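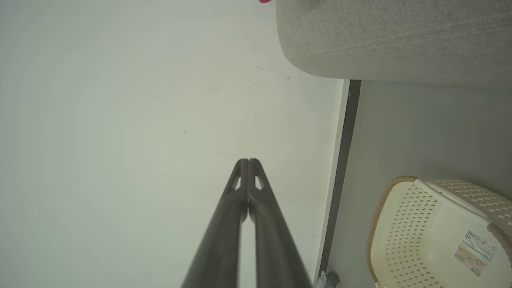

Pale floor and light gray weave, with a few small specks still to collect.

The red cloth and the gray sofa

A light floor shows everything. After one winter with mine, I have made friends with a soft rag and with the dark place under the furniture. 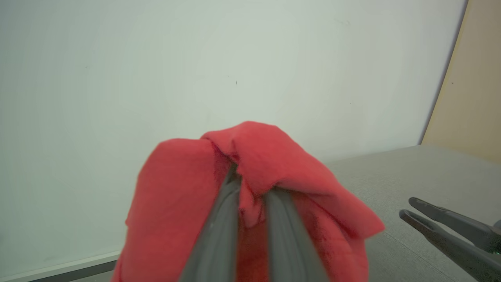

Words: Kerttu Juntunen
2021-05-01

When I moved to Lurdale in December, I wanted a light room. The winter afternoons are short, and I thought that a pale floor would give some of the day back to me. It did. It also gave me a very exact report of each crumb, each thread and each grain of sand from the street.

My mother had dark boards and swept them on Saturdays. I believed that this was enough for any house. On a pale floor it is enough until Sunday breakfast.

The worst place is the line where the sofa meets the floor. Mine is upholstered in gray, and it sits low, so a broom pushes the dust to the edge and leaves it there. I tried a wide mop first, but the head was too thick to go under. Then I bought a flat one from Sanano, which went under very well and came off its handle there. I needed 9 minutes and a coat hanger to bring it back.

Now I use a cloth. I prefer a strong color, and red is the best of them, for a simple reason: I can see where I have put it down. A gray rag on a gray seat is lost for a week. I fold the cloth in four, go along the bottom of the sofa with my hand flat, and turn it to a clean side when the first one is full. For the single specks in the middle of the room I do not fold anything. I take the cloth in a bunch and press.

The upholstery needs other treatment. Woven fabric holds dust in its texture, and if you rub it hard you only move the dust deeper. I brush it lightly from the back toward the front, always before the floor and never after. I learned this order slowly, and I cleaned many floors twice.

Not everybody agrees with me about cloths. At Jaiswal, the small household shop near the station, they told me that a used cotton T-shirt does the same work and costs nothing. I tried it for one month. It is good for windows, but on the floor it slides over the smallest crumbs and they stay. A slightly fuzzy fabric catches them better. It also catches hair, so shake it outdoors before you wash it.

I wash mine at 100 degrees Fahrenheit, with nothing else red or white in the machine, and hang it over the balcony rail. The edges go rough after some time. I do not mind — a cloth with bad edges still cleans, and I keep the oldest ones for boots.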